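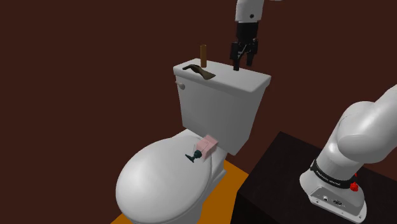

Open afternoon at Stotness shows robot training on a simulated bathroom

The Stotness training centre opened its robot laboratory to visitors one afternoon in February, and 62 people came to see how a robot arm is prepared for housework. Most of them were from the town, together with two school classes and a group from the care home on the other side of the river.

The visitors did not see a robot cleaning a real bathroom. The demonstration took place on a large screen, where a white arm with a black gripper works inside a small room made by computer. The room has dark reddish-brown walls, an orange floor and a white toilet, and small objects are lying on the tank and on the closed lid. The task of the arm is to clear these objects away, one after another, without pushing them to the floor.

"People expect a kitchen, because everybody shows a kitchen," said Veronika Fankhauser, who leads the laboratory. "We asked home carers which room takes the most of their time, and they told us the bathroom. So we began there."

The programme carries the name Stastero and has been running at the centre for two years. It is made by four employees and by students who stay for one term each. The simulated room is changed by the computer before every attempt. The objects get new positions and sometimes new shapes, and the colours of the walls and the floor can also be different. According to Ms Fankhauser, a system that always sees the same room learns that room by heart and fails in the next one.

Ottó Barta, who wrote a large part of the software, started the demonstration at two o'clock and repeated it every half an hour. He had prepared a series of 100 attempts, which ran on a second screen during the whole afternoon, and a counter beside it showed the result. At closing time it stood at 90 objects correctly taken and put down. The others were dropped, or the arm stopped because it could not find a safe way to them.

Mr Barta did not hide the bad attempts. When a visitor asked him to show a failure, he opened a recording in which the gripper closes too early and a small cup rolls away over the edge of the toilet lid. The school classes asked to see it again, and he played it three times more.

"Round things are difficult, and thin things that stand upright are also difficult," he explained. "If the finger touches them a little from the side, they fall, and then they are in a place where the plan did not expect them. A box is much more friendly."

In the second part of the visit the guests could try for themselves. Two places with a hand controller were set up near the window, and everybody who wanted could move the simulated arm for three minutes. The queue was long for most of the afternoon. Many people were surprised how hard it is to judge the distance between the fingers and an object when one looks only at a screen. The best result of the day belonged to Hannelore Oberholzer, a retired dressmaker, who cleared four objects in her three minutes. She said that she had spent her life threading needles and that this was not so different.

The attempts of the visitors were saved, if they agreed to it, and will be used in the training together with those of the students. The laboratory has collected 376 recordings made by hand until now, not counting the ones from the open afternoon. Ms Fankhauser would like to have many more, also from people who are not used to computer games, as they move the arm more slowly and often more carefully.

Some guests had critical questions. Stavros Georgiou, who works as a night nurse, wanted to know if such machines will be sent into homes in place of staff. Ms Fankhauser answered that the centre has no plan of this kind and that the arm would first have to prove itself in a test bathroom. She thinks of it as a help for lifting and tidying — the washing of a person is outside the programme. Mr Georgiou said afterwards that he found the answer fair, but that he would come back next year and ask it again.

Another visitor asked about the cost. The centre pays for the computers from its own budget, and the engineering firm Plumer gives a yearly sum for the student places. Fabian Mayrhofer, who represented the firm, said that it does not receive any rights to the results. Two former students of the programme are now employed there.

The next step is the test with a real arm. A bathroom with a toilet and a washbasin will be built in the former store room of the centre, and the work on the water pipes should begin after Easter. The local company Kaufmann will do the installation. Mr Barta expects that the results will be clearly worse in the beginning — real objects slide and bend in ways that the simulation describes only partly — and he plans to repeat the same series there, with the same kinds of objects, so that the numbers can be compared.

The centre wants to hold a second open afternoon when the room is ready. School classes can already write to the office if they wish to come in a smaller group. The hand controllers will stay in the laboratory until the end of the term, and groups can use them after four o'clock if they arrange it with the office before.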